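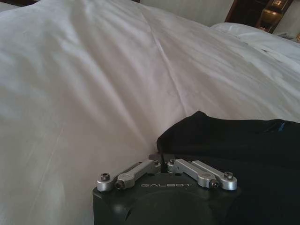 Plusari双臂示教套件，用了一阵子之后的碎碎念

最后更新：2023年5月2日
阅读时间：6分钟
分享 86 · 评论 2

先交代一下，我买Plusari完全是被叠衣服这件事逼的。之前我给双臂写动作全靠手敲路点，一条一条敲，敲完一跑，左手到了右手还在半路，改一个数后面全得跟着改，改到半夜火气特别大！四月份在Nutolley（就是我每周都去蹭地方的那个共享工坊）看Tamsin Pettigrew用这套东西录动作，拖着拖着一段就出来了，我当场就问她多少钱。

621块，Vavmont家出的。一个小盒子，一个脚踏，一份软件授权，再加两根线。这个价说便宜也不便宜，够我买不少电机驱动板了，所以下单前还是犹豫了两个晚上。

开箱没什么可讲的，盒子比我想的轻，外壳有点塑料感，但接口插上去很紧，不晃。说明书86页，我以为是多国语言凑出来的，翻了翻还真是一种语言写了86页，前面接线那一章写得挺好，后面讲坐标系的部分我读了三遍才懂，配的插图还把左右臂标反了一次（在讲镜像动作那一节，大家留神）。建议直接跳到“第一次录制”那章，跟着走一遍，回头再看前面，反而顺。

装软件倒是痛快，一次就过了。识别两条手臂的时候卡了一会儿，原因是我自己把两边的地址设成了一样的，怪不着人家。不过它报的错只有一句“设备异常”，你好歹告诉我是哪个设备、哪里异常吧？

真正让我觉得钱花得值的是脚踏。踩下去开始录，松开就停，两只手都能腾出来。以前我是一只手扶着手臂，一只手去够键盘，经常录进去一大截我扭着身子找空格键的垃圾动作。现在一段是一段，干干净净。脚踏本身的手感（脚感？）偏硬，穿拖鞋踩久了脚心疼，我后来换了自己原来那个Rosenthal的旧脚踏，插头一样，直接能用，软很多。

然后是时间轴。左右臂各占一行，中间可以拉“同步点”，意思是谁先到谁就等着，两边都到位了再一起往下走。这个功能我要狠狠夸一下！叠布最怕的就是一边先提起来，布一歪，后面全白搭。拉两个同步点，一个放在夹之前，一个放在提之前，省了我以前好多行判断。
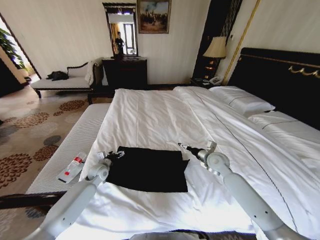 同步点该怎么放，我也是琢磨了好一阵才有点心得，软件默认只给你在每段动作的末尾加，我觉得对布料来说太晚了。我的习惯是在夹爪刚挨近布角的时候就加一个，像床上这块黑布，左边的夹爪在左上角，右边那只冲着右上角，停在这种姿态上检查最舒服，偏了多少一眼就能看出来。再往后走，布一动，你就很难说清是位置录歪了还是夹的时候带歪的。顺带一提，黑布配白被子真的好用，边界特别清楚，布的下沿有点不齐都看得见。我家里那块练手的灰毛巾铺在灰桌垫上，我眯着眼看屏幕看到流泪，也分不清哪儿是角。

软的表面也值得单独说两句。桌面上录好的动作，搬到被子上基本别指望原样能用，被子有褶，布压在上面高低不平，手往下探多少全得重新来。Plusari有个“整体抬高/压低”的滑块，可以把选中的一段上下平移，单位是毫米，我现在离不开它了。可惜它只能平移，不能按局部来调，遇到一边高一边低的情况还是得自己把左右两段拆开，各调各的。我给Vavmont发过邮件提这个，对方回得挺快，说记下了，至于什么时候做嘛，没说。

播放速度可以从慢到快连续调，新录的动作我一律先用最慢那档过一遍，手放在急停上。这个大家别嫌啰嗦，真的别嫌。软件里的“预览”只画两条手臂的骨架，它不知道你床头还有灯、有柜子，骨架上看着宽宽敞敞的动作，到了屋里可能手肘就奔着台灯去了。我希望下个版本能让人随手画几个方块当障碍物，哪怕很粗糙也行啊。

再吐槽一下文件管理。录制文件默认按时间戳命名，全堆在一个文件夹里，我攒到400条的时候，打开列表要等好一会儿，滚动也一顿一顿的。而且不能批量改名！不能批量改名！我最后自己写了个小脚本，按“动作_左右_第几次”重新命名，改完发现软件的收藏标记全丢了，气得我去泡了杯茶。Tamsin的办法比较聪明，她一个任务建一个工程，录完就导出，从不攒着。我学不来，我就是那种桌面上铺满图标的人。

导出格式给了两种，一种是它自家的，一种是纯文本。纯文本那个列名写得很清楚，时间、关节、夹爪开合都有，拿去画曲线很方便。我靠画曲线揪出来一个毛病：右手夹爪闭合的指令总比左手晚那么一丁点，查来查去是我线接得太长太绕，重新理了一遍就好了。这种事光盯着手臂看是看不出来的。

还有个小地方我挺喜欢，每段录制都能写备注，备注会跟着一起导出去。我现在的备注全是“这条别用”“布太滑”“右手手抖”，将来要是给别人看有点丢脸，但对自己是真有用。

谁适合买呢？家里或者工坊里已经有两条手臂、动作已经能跑起来、又受够了手敲路点的，可以买，尤其是要折腾布料、袋子这类软东西的。只有一条手臂的朋友我就不太推荐了，同步点用不上，这钱差不多白花一半，找个免费的录制工具加个便宜脚踏也能凑合。完全没碰过的新手嘛，最好先找个有这套东西的工坊玩两次，周末来Nutolley的话可以用我的，茶自带。

打分的话我给四星，扣的那颗全算在文件管理和那句“设备异常”头上。下回我打算试试叠长袖，袖子那两条我到现在还没想好先折哪边，有经验的朋友评论区教教我！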